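Wustgate guest house swaps throwaway minis for a help-yourself tray

Sunday, August 9, 2020

Good news for anyone who has ever come home from a weekend away with a toiletry bag full of tiny soaps they never meant to take! The Genska guest house in Wustgate has spent the winter rethinking what it puts in its bathrooms, and the early signs are terrific.

Since the start of July, guests checking in at Genska have been asked one extra question at the front desk: what did you forget to pack? Toothbrush, comb, shower cap, shaving kit, whatever it is, it goes up to the room. Everything else stays in the cupboard downstairs until somebody wants it. The old routine was a full set for every guest on every night, opened or unopened, and most of the opened ones went in the bin after a single wash.

The idea came out of a stocktake back in autumn, when the housekeeping crew had a bit of time on their hands and decided to weigh a fortnight's worth of bathroom rubbish. The scales said 80 kilos. For a place with a modest number of rooms and a breakfast nook that doubles as the library, that was a shock, and to their great credit they got cracking on it the very next morning.

Part of the fix has been plain old sorting. Sachets and packets had been piling up in drawers, on trolleys and in the linen room for years, some of them from suppliers Genska stopped using ages ago. The crew went through the lot, kept what was in good nick and set up a single stock list, pinned inside the cupboard door where everyone can scribble on it. (It has already been replaced once, after a mishap with a bottle of eucalyptus cleaner.)
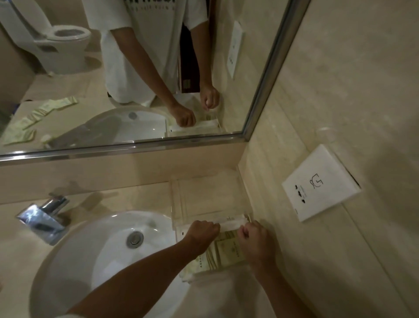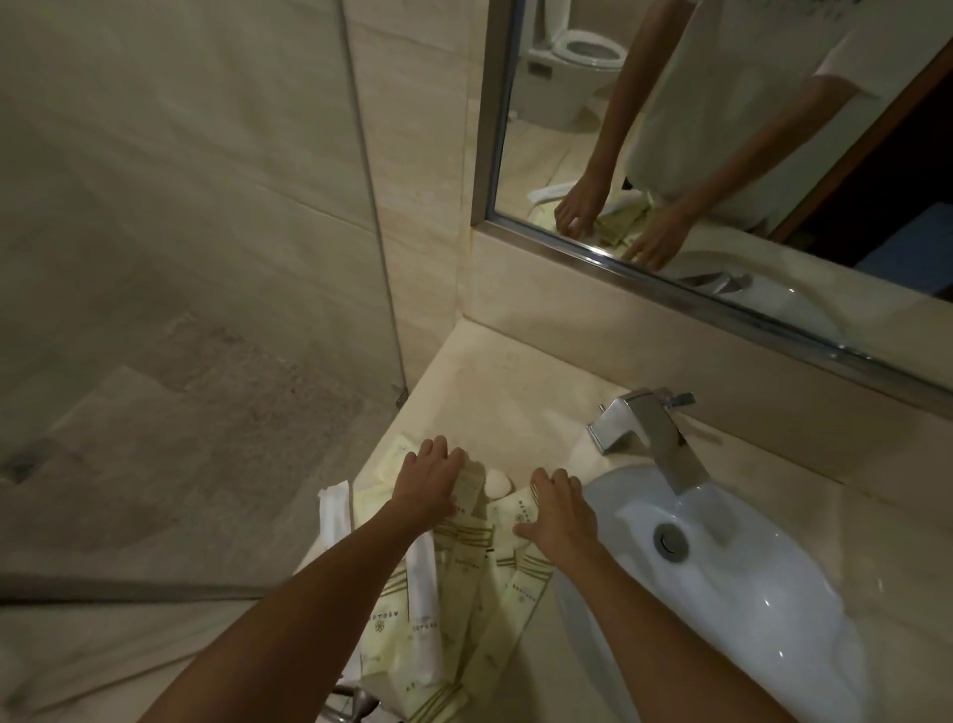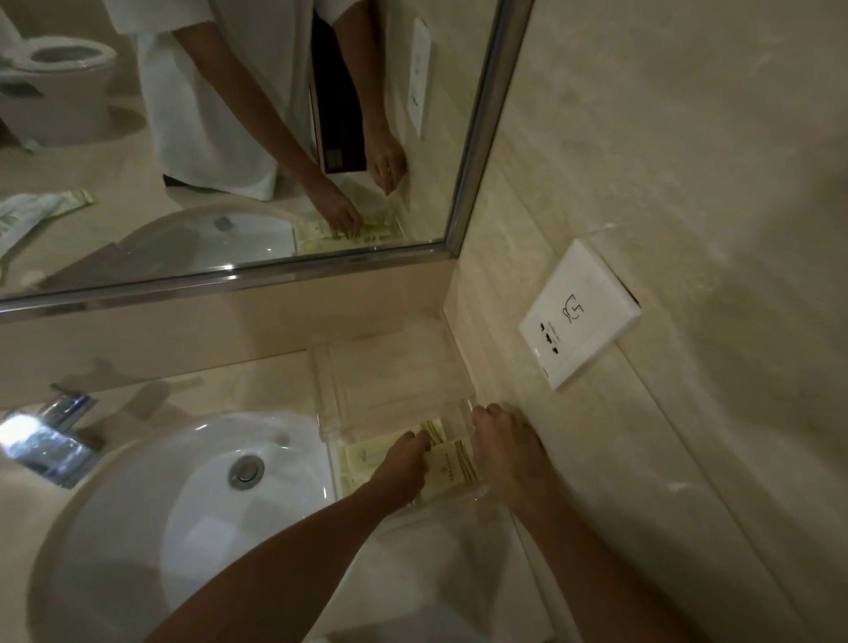

Toiletries and a clear acrylic tray by the basin: bathroom counters are getting a rethink at guest houses like Genska.

The leftovers have found a great home too. A total of 206 unopened packets went to the Closodura outreach centre on the other side of the river, which makes up care packs for people sleeping rough or leaving home in a hurry. The centre says small sizes are exactly what it needs, as they fit in a coat pocket and don't leak through a backpack. Combs and toothbrushes are always the first things to run out, and warm socks come a close second at this time of year.

Genska has promised a box every month from now on, and two other places on the esplanade have asked how they can join in. One of them, the holiday flats above the Zou bakery, has already handed over a bag of sewing kits and a very large number of shoe-shine sponges. If you can think of a use for shoe-shine sponges, the bakery would love to hear from you!

Guests seem to be on board. The comments book at Genska has filled up with cheery notes since the change, including one from a family who wrote that their kids had turned the front desk question into a game in the car, trying to guess which parent had left what behind. It was Dad, and it was his razor. A couple of long-time regulars did miss finding everything laid out on arrival, so the guest house now lets people ask for a full set when they book, no questions asked.

What happens next is even more exciting. Genska is trialling refillable shampoo and body wash in seven rooms, using a locally made range with lemon myrtle in it that smells absolutely wonderful. The trial runs through spring, and if the bottles hold up to the town's famously hard water, the rest of the rooms will follow before the summer rush. Hand wash in the downstairs loos has already made the switch.

There is a bit of fun for locals as well. The guest house is opening its garden for a morning tea next month, with a gold coin entry going to the outreach centre and a plate of Zou's apricot slice for early birds. Bring any unopened travel toiletries you have rattling around at home, and the crew will add them to the next box. Opened bottles can't be accepted, and neither can aerosols or loose razors.

If you can't make it on the day, there's a drop-off tub just inside the front door of the Closodura centre, open weekdays until late afternoon. Ring the bell if the door is shut and someone will come down.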